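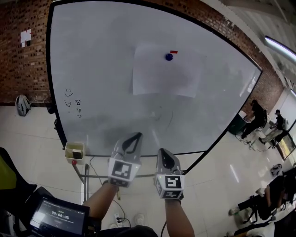 Projektberichte · Sport und Statistik

Startseite | Projekte | Berichte | Archiv | Kontakt

Aufschlagquoten im Schulvolleyball: Projektbericht der Gruppe Vumby

Stand: 2021-10-12

Ausgangslage

Unsere Schulmannschaft spielt in der Kreisrunde und verliert dort mit einer Zuverlässigkeit, die man sich bei der Bahn wünschen würde. Im Team gab es dafür eine feste Erklärung: Wir schlagen zu riskant auf. Wer im Training einen Sprungaufschlag ins Netz setzte, bekam das auch gesagt, meistens von Leuten, die selbst von unten aufschlagen. Da das Projektfach ohnehin ein Thema mit Daten verlangte, wollten wir wissen, ob die Erklärung stimmt.

Die Gruppe hieß zunächst »AG Aufschlaganalyse« und wurde nach der ersten Sitzung in Vumby umbenannt. Der Name bedeutet nichts, lässt sich aber schneller auf Ordnerrücken schreiben.

Fragestellung

Führt ein höheres Risiko beim Aufschlag zu mehr Punktverlusten, wenn man die Punkte mitzählt, die man durch schlechte Annahmen des Gegners gewinnt? Eine zweite Frage, ob nämlich die Lautstärke auf der Bank einen Einfluss hat, haben wir nach kurzer Diskussion gestrichen. Uns fehlte ein Messgerät und der Bank die Bereitschaft.

Vorgehen

Wir haben im September die Heimspiele gegen Salham und Butham sowie mehrere Trainingsspiele ausgewertet. Insgesamt kamen rund 1400 Aufschläge zusammen, beide Mannschaften eingerechnet. Jeder wurde auf einem Bogen als »sicher« oder »riskant« eingetragen, dazu das Ergebnis: Fehler, direkter Punkt, schlechte Annahme, gute Annahme. Als riskant galt jeder Sprungaufschlag und jeder Flatteraufschlag auf die hinteren Ecken.

Diese Definition war das Ergebnis eines Streits, der länger dauerte als das Spiel gegen Butham. Es gibt nämlich Spieler, bei denen auch der Aufschlag von unten ein Risiko ist. Wir haben das zur Kenntnis genommen und nicht weiter verfolgt.

Um zu prüfen, ob zwei Leute dasselbe sehen, haben wir 88 Aufschläge unabhängig voneinander doppelt eingetragen. Bei 2 davon wichen die Bögen voneinander ab. In beiden Fällen ging es darum, ob eine Annahme schlecht war oder nur so aussah. Die Übereinstimmung ist damit deutlich besser als die zwischen uns und den Linienrichtern.

Ausgewertet wurde mit Cassim, einer Tabellenvorlage aus einem früheren Jahrgang. Sie rechnet ordentlich, nennt aber jede Sportart »Handball«, und wir haben die Zelle nicht gefunden, in der das festgelegt ist. Die Diagramme im Anhang tragen daher eine falsche Überschrift. Die Werte sind davon nicht betroffen.

Ergebnisse

Bei den riskanten Aufschlägen gab es erwartungsgemäß mehr direkte Fehler. Gleichzeitig kam der Gegner danach viel seltener zu einem geordneten Angriff. Rechnet man beides zusammen, schneiden riskante und sichere Aufschläge fast gleich ab. Die riskanten liegen sogar etwas vorn, allerdings so knapp, dass wir darauf keine Trainingslehre gründen würden.

Auffälliger war etwas, wonach wir gar nicht gesucht hatten. Nach einer Auszeit wurde besonders häufig verschlagen, und zwar auch von denen, die sonst sicher treffen. Was in der Auszeit besprochen wird, haben wir nicht erfasst. Nach unserer Erinnerung lautet es meistens: »Jetzt bloß keinen Fehler.«

Gegen Salham haben wir übrigens mit der besten Aufschlagquote der gesamten Auswertung verloren. Die Punkte gingen in der Feldabwehr weg, die nicht Gegenstand dieses Projekts war. Teile der Feldabwehr haben an diesem Bericht mitgeschrieben und legen Wert auf die Feststellung, dass die Sonne blendete. Gespielt wurde in der Halle.

Einschränkungen

Die Trainingsspiele sind mit Punktspielen nur bedingt vergleichbar – wer gegen die eigenen Leute aufschlägt, kennt deren Schwächen und nutzt sie gern. Außerdem wussten alle, dass mitgeschrieben wird. In den ersten Einheiten stieg die Zahl der Sprungaufschläge sprunghaft an, auch bei Spielern, von denen wir vorher keinen gesehen hatten und danach keinen mehr sehen wollten.

Einige Bögen aus dem Spiel gegen Butham sind nicht lesbar. Wir haben sie weggelassen, statt sie zu deuten.

Was wir anders machen würden

Die Kategorien sollten vor dem ersten Spiel feststehen und danach in Ruhe gelassen werden. Wir haben nach der ersten Woche noch einmal geändert und durften alles neu übertragen. Sinnvoll wäre außerdem eine Spalte für den Spielstand, denn ein Aufschlag beim Satzball ist etwas anderes als einer kurz nach dem Einlaufen. Für das Übertragen in Cassim hatten wir einen Nachmittag eingeplant. Es wurden mehrere, und am Ende kannte jeder von uns die Fehlermeldung auswendig.

Der Trainer hat die Ergebnisse bekommen und lässt seitdem 40 Aufschläge pro Einheit üben, die Hälfte davon mit Risiko. Das nächste Spiel ist auswärts in Salham. Die Bögen sind schon kopiert.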